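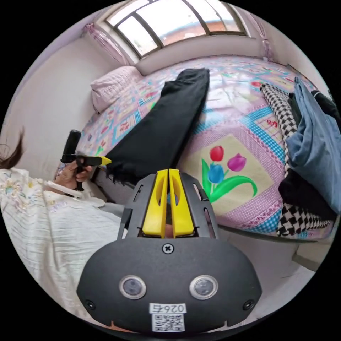 Skinner wants the finger screws checked every 200 cycles, and says the last interval was too long because the slop in the left finger was already there when the log still read green. Agreed. Interval changed on the Retden sheet, effective this entry.

Thursday, handheld gripper 026

Complaint from the folding set: closing width drifts during trouser work. Commanded zero reads as slightly open, then the offset grows through the session. Fabric slips on the hem pickup, worst on heavy cotton.

Checked first, no change:
- cross-head screw on the front face, snug
- the two low fasteners on the same face, snug
- sensor windows wiped with dry microfiber, no scratches found
- label and QR read on the first try with the bench scanner

Took the black frame off the body. Lint packed in the lower slots, mostly dark fibers. Brushed and vacuumed it, no compressed air (pushes it down into the slide). Left finger had side play at the root. Right finger fine. The pivot bushing on the left was worn oval. Fitted one from the Flasell bag, the Rusnák ones are a hair too long and bind when the frame is closed up. Somebody please move the Rusnák bushings out of that drawer.

Cleaned both yellow fingers with isopropyl and let them sit. Edges of the long cutouts had a burr on the left one, taken off with 400 paper. Did not touch the tip faces.

Reassembly: frame screws in a cross pattern, hand tight, then a quarter turn. No threadlocker on the plastic side. It creeps.

Zeroing, started 1445:
1. Fingers closed on nothing, hold 5 seconds, store.
2. Fingers closed on the feeler stack, store.
3. Open fully, close, compare against step 1.
First attempt failed step 3. The cable was pinched under the frame and holding it off its seat. Rerouted, repeated, passed. Second pass gave the same value.

Counter on the old bushing was a little over 3000 cycles. Firodley lists no service life for it so I have no number to compare with. Keeping the worn part in the tray for Innes to measure.

Open items:
- Same check on the other handheld in the pair. If only one is zeroed the widths won't match across hands.
- Lint brush after every garment batch, dark cotton especially.
- Order bushings, Flasell only.
- Step 3 tolerance is still written in pencil on the bench card. Needs a real value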